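I moved my working place at home in December, from the kitchen to the small room on the north side. Since then I am thinking a lot about light, and I want to write down what I learned. It will be a long thread, sorry. 1/

First, the background. I am a translator, mostly technical manuals, and I look at text for many hours. In the old flat in Brurau I had a big window in front of me and I never thought about it. I had headaches almost every afternoon and I blamed the coffee. 2/

Then I read an old booklet for office planners that I found in a used book shop in Grakbridge. It has 44 pages and half of them are tables. The main advice fits in one line: put the window to your side, never in front of you and never behind you. 3/

With the window in front, your eyes must choose between the bright sky and the darker page. They try to do both the whole day. With the window behind, you get reflections on the screen and your own shadow on the paper. 4/

I turned my desk by 90 degrees. It cost nothing and took perhaps the length of one song. The afternoon headache became rare in the second week. I am not a doctor and I can not prove the connection, I only report it. 5/

Which side? The booklet says: if you write with the right hand, the light should come from the left. Then the shadow of the hand falls away from the words. I am left-handed, so I did the opposite. In school they always seated me for the right-handed light, and I remember writing in my own shadow for 9 years. 6/

Now about lamps. I had one strong ceiling lamp and I believed that strong is good. But one strong lamp makes one hard shadow, and every pen and cup has a dark edge. It is tiring in a quiet way, you do not notice it until it is gone. 7/

What I have now: a weak lamp on the bookshelf which shines at the wall, and a desk lamp with a fabric shade. Both together are weaker than the old ceiling lamp, but I see better. My neighbor thought I had bought a new bulb. 8/

The desk lamp is a Zemier, second-hand, 32 dollars. The arm is a little loose and it sinks slowly during the day, so in the evening it is always lower than in the morning. I have tightened the screw two times. I still like it. 9/

A few people asked what I mean by "soft" shadow. I mean a shadow where you can not say exactly where it ends. A small lamp makes sharp ones, a big lamp or a bright wall makes soft ones. Distance matters too - the cup standing on the table has a sharper shadow than the shelf high above it. 10/

White surfaces show this the best. On my old dark desk I could not see any of it. If you want to study your light, put a big sheet of white paper on the desk and look at it at different hours.
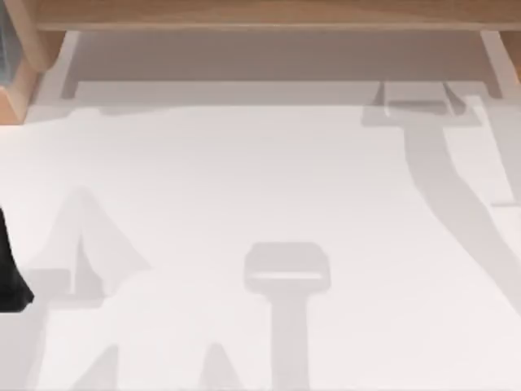 I did this for 12 days and made small notes in pencil at the corner of the sheet: the hour, the weather, which lamp was on. The cloudy days were the nicest for work. On clear mornings I got a bright stripe from the house across the street, it has a metal roof. 11/

For the stripe I bought a thin curtain from Pramanik, the unbleached one. It takes away about a third of the light, by my feeling. I close it until lunch and then I open it again. My plants do not agree with this plan, so they moved to the kitchen. 12/

One thing I still did not solve is the color of the lamps. The shelf lamp is warm and the desk lamp is more neutral, and on paper I see two tones next to each other. During the day it does not disturb me. After dinner it does. If somebody has mixed them with success, please tell me which bulbs you use. 13/

Also I would like to hear from people who work in rooms without any window. The booklet gives them only one paragraph, and it mostly says to paint the ceiling white. Mine is already white and I do not think that alone would help me. 14/

Tomorrow I will post the table with the recommended heights for desk lamps, I must first convert it from centimeters to inches. 15/15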